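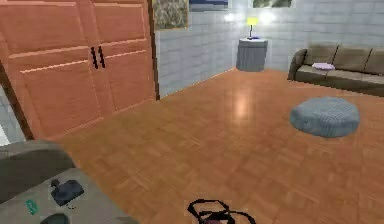
Simulator first or arm first? Trying to plan a small budget

Posted by pornari_garage in Home Robots, Buying and Planning

Hi all, long time reader, first time asking. I have $789 put aside for getting into household robots and I keep going in circles on how to spend it. The dream is a mobile base with one arm that can pick up stuff in the living room, open a closet, put a folded blanket inside, that sort of thing. I know that money doesn't buy the dream!

Right now I'm doing everything in simulation on my old desktop. My test room is a living room with a big two-door wardrobe, a sofa with a pink folded cloth on the seat, a pouf sitting out on the open floor and a lamp on a little round table at the back. It runs, but slowly, and once I turn on the shiny floor and the lamp reflection it's a slideshow.

So I see two ways to go. One, a used graphics card for $425 and stay in sim until next year. Two, the Gerach starter arm, which is $500 from the Ronemov shop before shipping, and live with the slow computer. I can't do both, I did the math and then did it again hoping for a different result. What would you buy first? And is there some cost I'm not seeing? My spouse has agreed to this amount and not a dollar more.

Reply from El Idrissi

Card first, and I say that as somebody who did it the other way around. I bought an arm, clamped it to the desk, and spent the whole winter working out that the tasks I cared about needed a base that drives. A desk arm can't go over to a wardrobe. You'd be paying for hardware that does a different job from the one you described.

Your room is a pretty good planning tool too, so use it before you spend anything on a robot. Wardrobe doors with upright bar handles are a nice case for a simple two-finger gripper, but the door has to swing somewhere, and the base has to back up while it swings. Try it with a wide base and then a narrow one. Try a shorter arm. Move the pouf right where the robot wants to go, because at my house that's where it always is. If the job only works with a reach you can't afford, you've learned that for the price of a graphics card, and the card is still worth something when you sell it.

Things I forgot to budget for: a power supply (check yours before you order the card, please), a decent camera, spare fingers for the gripper, a second emergency stop after I lost the first one, and shipping both ways on a return. I'd leave whatever remains after the card alone until you know which arm you want.

One caution. Cloth in sim is not cloth. If your folded blanket is a stiff little slab in there, getting it off the sofa will look a lot easier than it is.

Reply from tinwhistle5

get the arm. you'll get bored of sim by October, everybody I know did. Gerach one is fine, gears are noisy

Reply from benchandbattery

I'm going to be annoying and say neither yet. Turn the reflections off, drop the resolution, and see how far the old desktop gets you. For planning reach and door swing you don't need a pretty floor. You only need the good lighting if you're training something on the camera pictures, and you didn't say whether you are.

If you are, then yes, buy the card, and I agree with El Idrissi on the order. I'd just want to see you open both of those doors in sim at ugly settings first. Give it until Friday, it's free. Also ask Ronemov if the arm price includes the controller board. When I ordered mine it was a separate line in the cart and I nearly missed it.

Comment from pornari_garage

Okay, the controller board is separate, I just checked. So that pretty much settles the arm for now. I'm going to turn off the reflections tonight and have a go at the left door, and I'll look at what power supply I've got while I'm under the desk. Thanks everybody!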